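Adov Small Metal Table, Dark Frame with Lattice Top
Review after seven months of use

I bought this table in October, when I was looking for something small to put between the chairs in our workroom. I write the review only now, because I think furniture should be judged after it has been kicked a few times. Mine has been kicked often. The room is narrow, everybody sits on office chairs with wheels, and the table stands exactly where the feet want to go.

Adov sells it as a garden and balcony table. I did not know this when I ordered. In the Greenwood shop it stood near the indoor furniture, with a lamp on it, and there was no word about outdoors on the label. I found the word "terrace" only at home, on the instruction sheet. I mention it so that you know what you are buying. For me it makes no difference.

What you get

The parcel is flat and heavier than it looks. Inside there are the top, the four legs, a bag with screws, one hex key and a sheet of paper folded many times. The top comes finished, already in its edge, so you only have to attach the legs. The legs are curved, and the left and right ones look the same until you hold them against each other. I mixed them up the first time and the table leaned like a tired horse. The sheet marks them with very small letters that I have found later with a magnifying glass.

The second time I needed 12 minutes. One person can do it, but please lay a blanket on the floor first. The feet are bare metal until you push the plastic caps on, and they scratch.

The longer side of the top is 600 millimeters. It is a small table, and you should measure your place before you order. Two people with laptops cannot share it. One person with a laptop and a cup can, if the person is tidy.

The top

The top is metal with a lattice of holes, and around it goes a brown edge. The color of the rest is dark, I would say between black and very dark brown, depending on the lamp. I like how it looks. It is a little old-fashioned, like a table from a café where my grandmother used to take me for ice cream, and it makes a workroom less severe.

But you must think about the holes. A table with holes is a very good thing on a balcony, where rain goes through. Inside a room other things go through. In my case these were screws, a pen refill, sugar, and one time half a glass of iced tea that went directly to the floor without stopping. Small round things roll until they find a hole and stay there with the head up. If you write by hand, you need something hard under the paper, or your pen will make a visit to the lower floor.

I tried three solutions. A glass plate cut to size was the most beautiful and the most expensive, and it slid. A cotton tablecloth did not help with the pen. In the end I use a thin cutting mat when I need a closed surface, and I take it away when I do not need it. If Adov would sell a fitting tray or a mat together with the table, I would buy it immediately.

For long and flat objects the lattice is pleasant. They lie well and do not slip, because the surface has a little grip. For a cup it is also fine, the cup stands straight. A wine glass with a narrow foot I would not put there.

Stability

On the tiles in our room the table stands well. Our floor is the glossy white one from Tiletti, which I would not choose again (every footprint is visible and a wet shoe becomes dangerous), but at least it is even. The curved legs go outward a bit and this gives the small top more safety than I expected. When a chair bumps it, the table moves some centimeters and stays upright. When you lean on one corner with the elbow, you feel that it wants to lift on the opposite side. It is not a table for leaning.

The plastic caps are the weak point. One was gone after two months. I found it under a cabinet and glued it, and then a different one was gone. A metal foot without its cap makes an ugly sound on tiles. I have put felt pads from Zevitz under all four legs now, the thick kind, and since then it is quiet. I had to clean the feet with alcohol before, otherwise the glue does not hold. The pads collect dust and hair, so from time to time you must turn the table and pull this off with your fingers. It is not a nice job.

The screws also became a little loose during the winter. I tightened them once with the hex key and they have stayed tight. Please keep the key. I have tied mine with a string under the top.

In daily use

Because it is light enough to carry with one hand, the table never stays at its place. In the morning I put it next to the window for the coffee. Later it goes to the middle of the floor and somebody puts a thing down on it, then another thing, and the thing is still there in the evening. It is also the correct height for a person who sits low or on the floor. For standing work it is too low, and after ten minutes my back told me so.

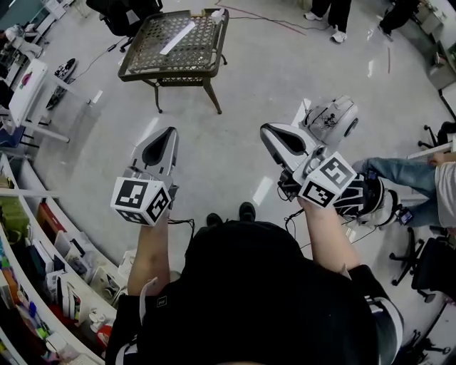
Photo: Malcolm Wragg. The table in the middle of the workroom, with office chairs near it.

With the dark color on a white floor you always see where the table is, and this is useful when you walk through with full hands. The cables are a different question. Ours run over the floor, and the curved legs like to catch them when you push the table to another place. Lift it, do not push it. I say this to everybody and I also forget it myself.

Cleaning

The flat part of the lattice you can wipe in one movement. The inside of the holes you cannot. For coffee drops that dried there I use an old toothbrush and warm water with dish soap, and afterward I dry it from below with a towel. Every few weeks I take the whole top outside and pour water over it, which is surely what the designers had in mind. I was afraid of rust, but so far I have found only one spot, under the brown edge, where the paint had a small bubble from the beginning. I sanded it and touched it up with black enamel. From one meter away I cannot find it again.

Do not use the rough side of the sponge. It leaves gray marks on the dark paint, and they do not go away completely.

The shop

I wrote to Greenwood about the lost cap and asked for a spare set. They answered on the following day and were friendly, but they do not stock spare caps, and they sent me to Adov. Adov answered after two weeks. The caps arrived in an envelope without a letter and they were the wrong color, light gray. Free of charge, so I do not complain very much. They are in the drawer.

Would I buy it again?

For the balcony, yes, without thinking long. For a room, yes if you want a side table that you can carry around and wash with a hose, and if you do not work with small parts. If you want a surface for writing or for sorting screws, look for a closed top, even if it is less pretty. There is a sister model from Adov with a solid top and straight legs. I have seen it in the shop and pressed on the corner with my hand, and it seemed to me more steady, but also heavier, and I would probably not carry it to the window every morning.

Good: the look, the weight, the curved legs, easy to assemble when you have understood the letters.
Less good: the caps, the tiny print, no mat or tray available, and everything that falls through.

My rating is 7 of 10. With better feet it would have one point more.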